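Buscar productos, referencias o documentación Buscar

Pinzas manuales Drikero para registro de tareas bimanuales

Drikero es un conjunto de 2 pinzas manuales destinado a laboratorios y departamentos de ingeniería que preparan demostraciones de manipulación sobre mesa. El operador sostiene una pinza en cada mano y ejecuta la tarea directamente, sin teleoperar un brazo. Los registros se exportan al entorno Dallden para su revisión y etiquetado.

Cada pinza dispone de dos dedos negros enfrentados y de una placa triangular blanca con puntos oscuros, montada en la parte superior, que permite seguir su posición. La conexión se realiza por cable.

Contenido del suministro

Pinzas manuales: 2
Placas de marcadores: 2
Licencia de Dallden: 30 días
Manual de instalación en español y portugués

Las almohadillas de los dedos se consideran material fungible y quedan excluidas de la garantía. Conviene revisar su superficie y sus bordes antes de cada jornada de registro. Los recambios se solicitan con la referencia Zwane.

La puesta en marcha y la formación de operadores se contratan por separado. Las consultas técnicas y las peticiones de presupuesto deben dirigirse a Daiane Caldeira, responsable de aplicaciones de Fleseo, con indicación del tipo de tarea prevista y de las dimensiones de la mesa de trabajo. 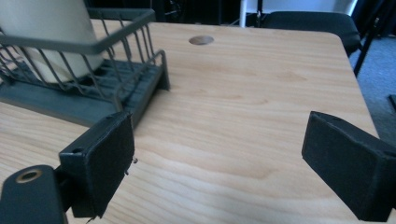
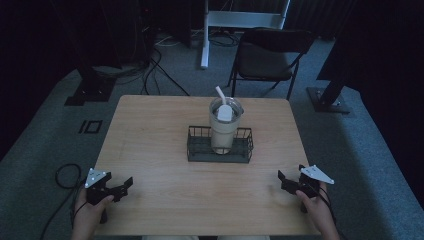 Pinzas Drikero en uso sobre mesa de madera clara.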